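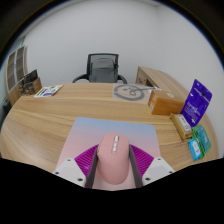
Figure 5.1 A pink mouse over its pad, with boxes and packets still on the desk.

Chapter 5
The Desk and What Lives on It

I once spent most of a December clearing other people's desks. I was working for a small office-moving outfit called Ruvetti, and we had been hired to shift everyone at the Brarmont building in Ditdale from the third floor to the first. My job was to go ahead of the movers and get each desk down to what its owner needed for a day's work. I thought it would take me an afternoon per row. Ha! One desk alone had a drawer of soy sauce packets older than the carpet.

What slowed me down was never the big stuff. Monitors, chairs and lamps are easy, you unplug them and off they go. The trouble was the small flat things that pile up toward the edges: a card from a supplier, a mat that came free with something, a packet opened and put down, a cable that might belong to the old phone or the new one. Each one asks for a tiny decision, and after a hundred tiny decisions you want to lie down on the floor (I did, twice).

So this chapter is about those decisions. In Chapter 4 we measured the room and drew the floor plan, and I hope you kept your drawing, as we'll be penciling on it again. Now we come in close, to the one surface where a person sits and works. I'm going to use three words all the way through, so let me set them down now.

Reach zone: the part of the desk you can touch with your elbows at your sides.
Stretch zone: the part you can touch only by leaning or straightening your arm.
Parking: anything sitting on the desk that isn't used there.

Parking isn't a bad word, by the way. Everybody parks things. A cardboard box waiting to be opened is parked, and so is a birthday card you like looking at. We only run into problems when parking creeps into the reach zone and your hands start working around it.
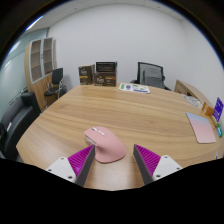 Figure 5.2 Bare wood near the mouse.

The reach zone is where I always begin, and I begin with whatever the person's hand rests on most. For office workers that's usually the mouse – the one item people will defend with their lives. Look at its shape before you decide where it goes. A sculpted one like the pink mouse in Figure 5.2, with a thumb rest flaring out to one side, takes up more width than a plain oval, and the thumb needs free space over there too. I put the mouse down first, ask the person to move it the way they normally would, and mark the area with bits of masking tape. Everything else has to fit around the tape.

You'll try this yourself in Section 5.2, on your own desk or a borrowed one. Bring the tape, a pencil and the Jibrin worksheet from the back of the book. Please don't tidy beforehand! A desk that has been cleaned up for class has very little to teach you, and you'll want a fair amount of parking to practice on. Section 5.1 starts with the chair, so sit down in it the way you usually do and leave the height alone for now.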